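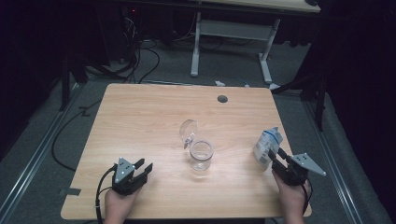

GERNON, July 26, 2022 — Shoppers at the Jolberg Market on Dahlgren Street can now bring jars from home and fill them with rice, beans, flour, coffee and other dry goods sold by weight.

The grocery opened its bulk section this week along the back wall, where the greeting cards and seasonal goods used to be. It has 83 products in gravity bins and scoop bins, and a separate counter for cooking oil, vinegar and honey.

Owner Phong Ông said customers had been asking for bulk goods since before he bought the store. The previous owners sold nuts and candy by the pound until the bins wore out and were hauled away.

"People still came in looking for them," Ông said. "They'd walk to the corner where the bins used to be and then come find me at the register."

Work on the new section began in February. It was supposed to open in the spring, but the bins arrived with the wrong mounting rails and had to be sent back. The county then asked for a second hand sink near the oil counter, and that meant opening up part of the floor.

The store closed for one afternoon while the water was off. Otherwise it kept its normal hours during construction.

Customers who bring their own containers start at a scale by the dairy case. An employee weighs the empty container with its lid and puts a sticker on it showing the weight. The shopper fills it, writes the bin number on the sticker and takes it to checkout, where the container weight is subtracted from the total.

Stickers can stay on the jar for later visits. Ông said the ink holds up to hand washing but comes off in a dishwasher, and anyone whose sticker can't be read will need to have the jar weighed again.

Containers have to be clean and dry and have a lid that closes. Glass, metal and hard plastic are all accepted. Cashiers can turn away a container that is chipped, cracked or has food left in it. Paper bags are free for people who don't bring anything, and the store sells pint and quart jars near the scale.

Under the county's food rules, shoppers may fill their own containers with dry goods, but an employee has to pour liquids. The oil counter is staffed from 10 a.m. to 6 p.m. and closes for half an hour at lunch.

Prices vary by product. Long-grain white rice, rolled oats and pinto beans cost less per pound than the bagged versions on the regular shelves. Spices show the biggest difference, since most people buy only a spoonful or two at a time. Some items, including almonds and the darker of the two coffees, cost the same either way.

The store is taking SNAP benefits for everything in the section. WIC can't be used there, because WIC items must be sold in approved package sizes. Signs on the bins explain this, and Ông said the cashiers have been told to mention it before anyone starts filling a jar.

Allergens were a concern for some residents who wrote to the store over the winter. Peanuts and peanut butter are kept at the far end, away from the flours, and each bin has its own scoop tied to it. The store does not claim that any bulk product is free of nuts, wheat or soy. Customers with serious allergies are advised to buy packaged goods.

The project cost more than Ông had planned, mostly on account of the plumbing. Part of the money came from a prepaid card drive in which 154 households bought store credit ahead of time. Those cards can be used on anything in the store except lottery tickets and stamps, and they don't expire.

A dozen or so products came from farms and mills in the area. The cornmeal and whole wheat flour are ground in Koridmont and delivered every other week. The honey comes from the same town. Ông said he would like to add local popcorn after the fall harvest if he can get enough of it to keep a bin full.

The closest store with a comparable selection is in Koridmont, 12 miles away, and the bus between the two towns does not run in the evening.

Donna at the customer service desk is keeping a notebook for product requests. So far red lentils, bread flour and unsalted sunflower seeds have come up most often. Red lentils are already on order. Pet food has also been requested, but the store does not plan to carry it in bulk.

The greeting cards have moved to the front windows, next to the ice machine. Seasonal goods will be on the end caps from now on. The can and bottle return is still at the side entrance, though the door will be locked at 8 p.m. instead of 9.

The store has printed 1,000 copies of a folded sheet with the price list, the bin numbers and basic cooking times for the grains and beans. They're free at the entrance. Prices on the sheet are good through the end of August, and a new one will be printed after that.

Jolberg Market is open from 7 a.m. to 9 p.m. every day. The bulk section closes 20 minutes before the rest of the store so the scoops can be washed.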